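Search this site Enter keywords Go

Household Readiness: Tips for Service Families Before a Deployment

The Nirside Family Support Office issues the following guidance to households preparing for a member's departure on naval or overseas duty. Families are asked to begin at least 30 days before the reporting date.

Gather the papers first. Copies of orders, the lease or deed, insurance policies and any power of attorney should be kept in one folder at home. A second set should be left with a relative.
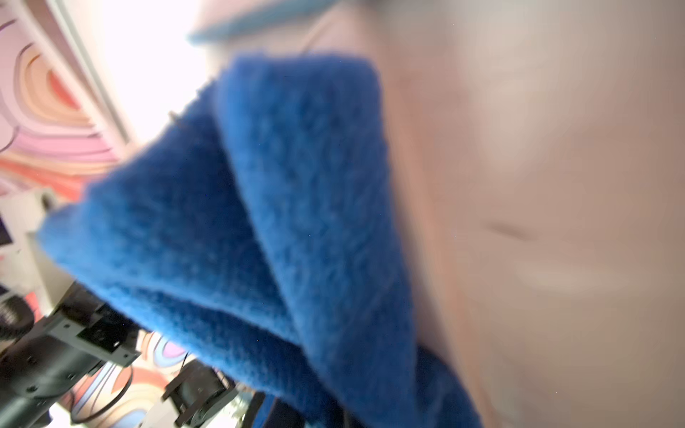 Uniforms that remain behind must be clean before storage. Empty every pocket, close all zippers and hang wool items in cotton garment bags. Plastic dry-cleaning covers should be removed. Boots keep their shape best when filled with plain paper.

Kitchen stores deserve the same attention. Run down the freezer during the last month, and label what is left with its contents and the month it was frozen. Households living near the Garmont pier should also keep drinking water on hand, as storms there can close the access road.

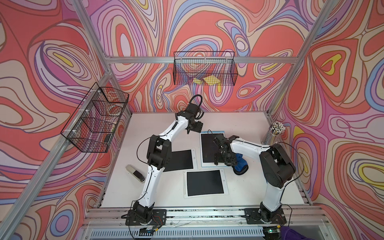
Malachy Brennan wrote to this office in July that his family had labeled the water and gas shutoffs before his ship sailed, and that his wife found the right valve on the first night a pipe leaked. He suggests adding the plumber's number to the same tag – in large print.

Vehicles left parked for more than 60 days need a full tank and correct tire pressure. Families should ask their insurer about a storage rate before the member leaves.

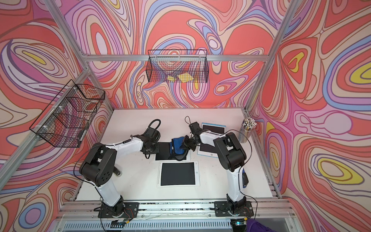 May a storage unit be used for personal gear during a deployment?
Members may rent one privately, but medals, original documents and medicines should stay with the family or in a bank box.

Packing lists are available at the Kereama front desk.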